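Does it really say that? How to read an advert without being fooled

Adverts are very good at sounding as if they have told you something. Read one slowly and you may find it has told you hardly anything.

Take "up to 40 hours of play". The words to watch are "up to". Two hours is also "up to 40 hours". So is ten minutes. The advert has promised you that you won't get more than 40, and that is a strange thing to boast about.

Then there is "89% of children loved it". Loved it compared with what? And how many children were asked? If Zorken, who make the Vaseck racing set, asked 2000 children in lots of different towns, that might be worth knowing. If they asked a handful of children who had just been given a free one, I wouldn't pay much attention. Look for the tiny writing at the bottom. Sometimes the answer is hiding there, and sometimes there is no answer at all.

"New and improved" is another one. Improved how? It might be a better wheel. It might be a different box.

Rónán Tully, who is nine and lives in Dramwood, wrote to us in November about a "half price" toy. He had looked at the same shop window for weeks and had never seen it at full price. Good spotting, Rónán. A price is only half if somebody was once asked to pay the whole.

Pictures need checking too. Toys in adverts are often shown very close up, with nothing beside them to tell you the size — so a truck as small as your thumb can look as big as a shoebox. Look for the measurements in centimetres, then get a ruler out.
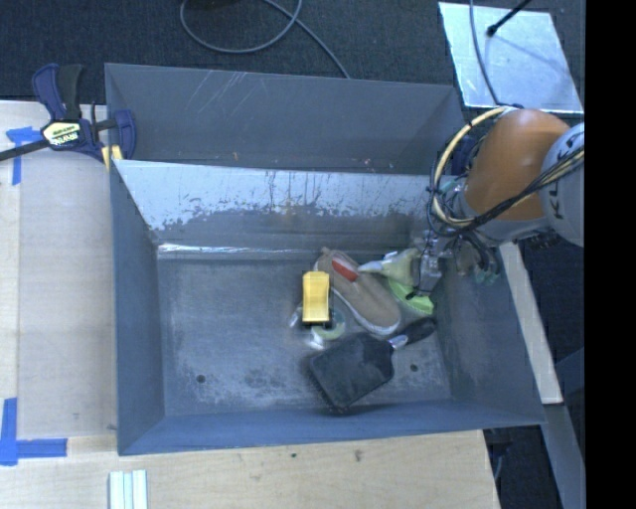
A yellow toy truck seen from above. Which way up would an advert show it?

Try this at home. Pick one advert and write down every fact in it that you could check. Leave out words like "amazing", "super" and "best ever", as they can't be measured. Nataša Matić tried it with her class and some of the lists were blank.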